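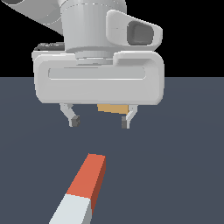

Checking the gripper in simulation before you touch the real arm

Reading time: 2 minutes

The sales sheet for Dreto says a cell can be tuned in simulation and copied across in an afternoon. I doubt it. Fingers in a simulator don't wear and pads don't pick up grease. It will still catch a badly set tool point, so it's worth an hour.

Before you start, save the current cell file under a new name. Tatiana Urban lost a week of settings in May by skipping this.

1. Open the gripper fully and move it above the bar. Stop well clear of the floor.
2. Turn the wrist until the fingers sit either side of the bar. Do this by eye first, then type the angle in.
3. Lower slowly. If the fingertips sink into the floor, your tool length is wrong. Fix that and leave the floor height alone.
4. Close the fingers at 60 per cent force. The default of 80 hides a poor grip.
5. Lift, and look for any tilt along the bar.

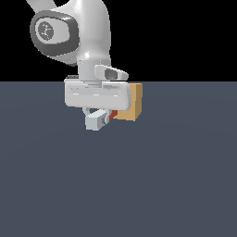
TROUBLESHOOTING

Bar swings when lifted: the grip point is too far from the middle. Libor Zeman raises the friction to cure this. It does make the swing go away, on screen.

Arm halts with fault 2070: a joint is at its limit. Start again from a different wrist angle.

Fingers close on nothing: check that the pads have contact switched on. The Paltum import turns it off and doesn't say so.

Then run it on the real arm at low speed, with a hand on the stop button. I'd trust that run – and not much before it.

Questions to Monique Joly, cell support. © Trota. Back to top

We use cookies to remember your settings. Accept | Manage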